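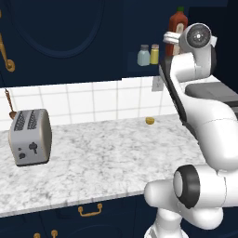

Planner keeps hitting shelf alcove on reset pose — sim kitchen

Last updated: February

cirnton_dev
ok so running the kitchen sim with Arnar as planner, 7-dof arm. lever press on the toaster is the task. Plans fine maybe half the time, rest of the time it aborts before it moves at all. Log says start state in collision, link 6 vs shelf_bottle. Nothing looks like it's touching in the viewer. 13 aborts out of 23 resets last night. Anybody seen this?

Barry Inskip
What collision geometry are you using for the bottle? If it's one convex hull around the whole shelf group then the jars and the bottle are one fat lump and your wrist is inside it. Viewer draws the visual mesh so you'd never see it.

cirnton_dev
checked, separate hulls per object. jars fine, bottle fine

pemierfan
padding. Arnar pads every link by default, I think 20 mm. With the wrist flange parked right in front of that red bottle you don't have 20 mm. set it to 5 and move on

Barry Inskip
Don't just drop the padding globally, you'll pay for it on the real arm. Change the home pose. Pull the elbow in and start lower, over the counter.

pemierfan
it's sim. he can pay for it later

tabrizi_user2
disagree with both. home pose is fixed by the benchmark, change it and your numbers don't compare to anybody's. Per-pair allowance is the right fix: wrist link vs shelf objects gets its own smaller margin, everthing else keeps the default. Tabrizi config has a section for it, Arnar reads the same file

cirnton_dev
didn't know about the pair thing. trying now

cirnton_dev
ok better. 1,000 resets overnight, zero start state aborts. Now about one in eight the arm goes the long way round, elbow way up past the cabinet doors and back down to the toaster. Valid path, just dumb

Barry Inskip
Goal IK picking the wrong branch. Seed it from the current joints and penalize elbow height.

tabrizi_user2
or sample a few IK solutions and take the shortest joint distance. a height penalty will bite you on the cabinet tasks

Barry Inskip
Only if he leaves it on for those. It's one line per task.

cirnton_dev
going with the multi sample one first, will post timings tomorow if it doesn't blow up the plan time

14 comments · 6 shares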